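Brisa Palacios
December 28, 2023

Okay, long one, get a coffee. A few of you asked what I've been doing with the planner since June, and the answer is mostly "arguing with timestamps," but there is a nicer story in there too and I have a quiet week to tell it.

The setup for anyone new: two arms, one table, cloth on it, and a piece of software we call Tillen that decides which arm goes where and when. Tillen started life as a weekend script of mine (you can still find my swearing in the comments) and has grown into something other people at Clastcombe depend on, which makes me proud and a bit nervous.

Cloth is a miserable thing to plan around, and I say that with love. A box stays a box. A shirt has a new shape every time you touch it, so whatever the perception side told you a moment ago is already a little bit of a lie by the time the gripper gets there. 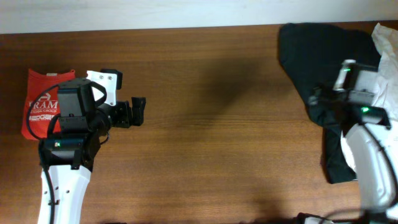 Tekle Yilma: Are you still locking the whole table when one arm moves? We did that for months on Karakaya and it was safe but so, so slow. Splitting the lock by region helped us more than any change to the planner itself.

Tekle, yes we were, and your talk is the reason we stopped! The old version had one big lock. Left arm wants to move, right arm waits politely, and you stand there watching two very expensive machines take turns like people at a four-way stop.

Now each arm reserves the space its whole path sweeps through, plus a margin, and lets go of it bit by bit as it passes. If the reservations don't overlap, both arms just go. If they do, the one closer to finishing wins. I tried much fancier rules than that and threw every one of them out.

The part that ate my autumn was the release step. We were letting go of space based on where the arm had been told to be, when we should have been using where the joint encoders said it was. Those two are close! They are not the same! I had it drawn on the whiteboard correctly the entire time and typed in the wrong variable.

I found it by replaying logs. We had 1,803 of them saved up, and I wrote a little tool called Narkent that steps through a run and lays the reserved space over what the arms did. It flagged 14 runs where a region was released early. All 14 had the same cause, and I have rarely been so happy to be so wrong.
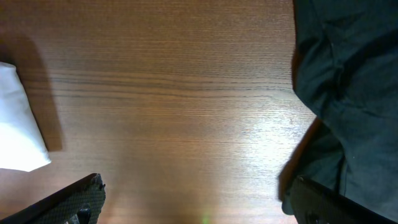
Narkent also made me look harder at the wrist cameras. Each one gets its own clock offset now, measured at startup, and the planner refuses any cloth outline older than around 100 milliseconds. Before that it would happily plan a grasp on stale data if nothing newer had come in, and then I'd spend an hour blaming the segmentation model, which had done nothing to deserve it.

(Sorry, segmentation model.)

Still on my list: the margin is one fixed number for the whole arm, and it ought to be bigger near the wrist, where the cables are. And the replay view is painfully slow on long runs. If anybody has a favorite way of drawing swept volumes without cooking a laptop, my replies are open and I will read every single one.

I'll clean up Narkent and put it out once the config file stops assuming everyone's home directory is named brisa. Tekle, I owe you a write-up of the tie-break rule, it's coming after the holiday.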